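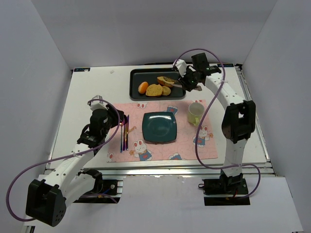

Student Projects > Robotics Club > Flendel Team > Bench Safety

Bench Inspection Checklist with Comments: Table-Setting and Serving Project

0 shares | 2 comments

Form 1861, revised February

This checklist is to be completed before each supervised session on the two-arm bench. The inspecting member marks each item Pass, Correct, or Hold. Any item marked Hold prevents the arms from being powered until the faculty supervisor has cleared it. Comments from the current inspection are entered under the item concerned.

Section A. Enclosure and Table

A1. Back and side walls in place and firmly fixed. PASS

A2. Tabletop clean and clear of all objects not listed on the task sheet. CORRECT
Comment: A small scrap was left on the bare surface to the left of the tray. Loose scraps are to be removed before the next run.

A3. Rails along the edges of the table free of tools, screws, and food. PASS

A4. Printed labels at the back corners flat and undamaged. PASS

Section B. Arms, Cables, and Mounts

B1. All visible screws on the white arm sections checked by hand with power off. PASS

B2. Cables secured and free to move through the full reach of each arm. HOLD
Comment: The purple cable on the right arm hangs loose over the placemat. The left cable makes a wide loop outside the elbow. Both are to be shortened with additional ties at the forearm. The member making the change shall then move each arm by hand through its full reach and confirm that no cable can catch on the mug.

B3. Cut-outs in the front panel free of loose wire. CORRECT
Comment: The short blue wire at the left base is to be tucked in and secured.

B4. Emergency stop tested by two members. PASS

B5. Speed limit set to 80 millimeters per second for all work with utensils. PASS

Section C. Task Items

C1. Placemat flat, with no raised corner within reach of a gripper. PASS

C2. Plate and mug free of chips and cracks. PASS

C3. Combined weight of tray and contents below 400 grams. PASS
Comment: Weighed on the Jostance scale. The reading is recorded in the bench log.

C4. Cutlery laid side by side to the left of the plate, with handles toward the front of the table. PASS
Comment: The knife is to be handled by the supervisor only when the arms are powered.

C5. Tongs seated securely in the right gripper before the arm is moved over the tray. PASS
Comment: Members shall not adjust the tongs by hand while the motors are on. The Dinda procedure for releasing a gripped tool is posted beside the power switch and is to be followed in every case.

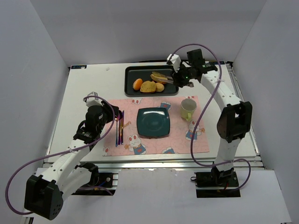
Section D. Persons and Conduct

D1. Eye protection worn by all members within the marked floor area. PASS

D2. Long hair tied back; sleeves, cords, and jewelry secured. CORRECT
Comment: One member was asked to remove a lanyard before approaching the bench.

D3. One member assigned to the emergency stop, with no other duty during the run. PASS

D4. Food used on the bench not to be eaten. PASS

Result of inspection: HOLD, pending correction of item B2. Items A2, B3, and D2 may be corrected by the members present and do not require a second inspection.

Comments (2)

Flendel Team: Additional ties have been requested from the supply cabinet. Item B2 will be submitted for clearance once they are fitted.

Bench Supervisor: Noted. Please enter the cable change in the bench log as well as on this form.

Related items
Sadeghi Room: Rules for Shared Use
Dinda Procedure: Releasing a Gripped Tool
Jostance Scale: Monthly Check Sheet
Battery Storage Checklist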